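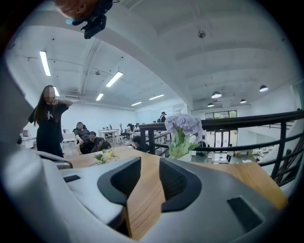
Hala Salameh
Build lead, Gistari shared workshop

Progress report to the Funora small grants program
25 September 2019

The hand-held grippers are working, and I'm so happy to be writing that sentence! In February all we had was a drawing and a box of servo parts we ended up not using. Now there are two units you can pick up and carry to a table, and anyone in the workshop can learn to use one in an evening.

Since the last report we have moved from blocks and cups to flowers. Cut stems are a wonderful test. They're thin, they roll, the leaves catch on each other, and if you squeeze too hard you know right away. The task is simple to say: pick one stem out of a loose bunch on the table and put it in the vase. We've recorded 90 tries so far, and 70 of them are clean enough to keep. Most of the ones we dropped had the marker cube turned away from the other camera for too long, so we lost track of where the gripper was.

Issa Srour redid the cube mount to help with that. It sits higher now and comes off with one screw, which makes swapping a scratched marker much less of a chore. He also rerouted the cable so it leaves from underneath -- the old route kept tugging at people's wrists. 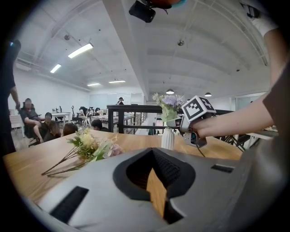
The finger pads are the part I'd most like to improve. The Pritex rubber we bought with the first payment grips well on stems but leaves a mark on soft petals, and it picks up dust. Issa wants to try a thinner sheet over foam. I'd like to try a shorter finger too, mostly because the long ones knock the vase when you come in low.

Spending is on track. The Chuang bearings cost a little more than we planned and the cameras a little less. Receipts are attached, along with the updated parts list.

Next up is the arm at the back bench. The wrist plate is cut and drilled, and we want the same fingers on it so that what we record by hand carries over without much fuss. First motion will be slow, with the stop button in somebody's hand the whole time. After that, one stem, one vase. I can't wait to send you that recording -- and you are very welcome to come by and try a gripper yourselves before then.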